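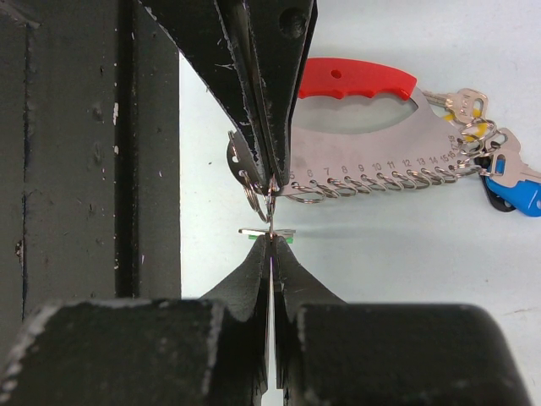
A Day at the Robot Workshop

Have you ever tried to open a split ring with your fingernails? It's the little coil of metal that holds your house key, and it can be very stubborn. You push and you pinch, your thumb gets sore, and in the end you hand it to a grown-up. Now imagine teaching a robot to work with things that small! One of the jobs you can watch on open day at the Jover workshop is exactly that, and I want to tell you all about it before you go.

The open day is held every April. Last spring 540 people came, and a good many of them were under ten. You walk in past the coat hooks, get a paper badge with your name on it, and then you can wander from table to table for as long as you like. The small-parts table is near the back, and there is usually a crowd, so be patient and let the shorter people stand in front.

The robot there is called Perkerero. (Say it out loud a few times, it's fun.) It has two fingers, and they get narrow at the tips, a bit like the beak of a bird. Why narrow? Well, try picking up a paper clip while wearing big winter mittens, and then try it again with your bare hands. Big soft mittens are lovely for snowballs, but small things need small tips.

Macarena Arroyo runs the table, and she loves questions. A boy once asked her if the robot knows what a key is. She said no, it doesn't, and it doesn't know about doors or houses either. What it has is a small camera down by its fingers, so it gets a very close look at whatever it is holding. You do the same thing when you bring your nose right down to your work to thread a needle.

There is something the robot can't do nearly as well as you can, and that is feel. Close your eyes and ask a friend to put a key in your hand, and then a coin. You'll know which is which right away - your skin tells you about the edges, the bumps and the weight. A robot needs special sensors to get even a little of that, and a robot without them has to depend on other clues.

Squeezing is tricky too. If the fingers squeeze too lightly, the part slips out. If they squeeze too hard, a thin part may bend, or shoot across the table like a wet watermelon seed. Macarena's team practiced one small grip 1,204 times before they were happy with it, and she keeps the notebook on the table so you can turn the pages.

The table demonstration lasts 40 minutes, with time to ask things as it goes along. Please keep your hands behind the yellow line while the arm is moving, even if something rolls off. Someone from the workshop will pick it up.

When you get home, you can try being a robot yourself. Find a pair of blunt tweezers and a bowl of buttons, and move the buttons to a second bowl using only the tweezers. Then do it with one eye shut. Ask a friend to tell you where to move, and see how carefully they have to choose their words!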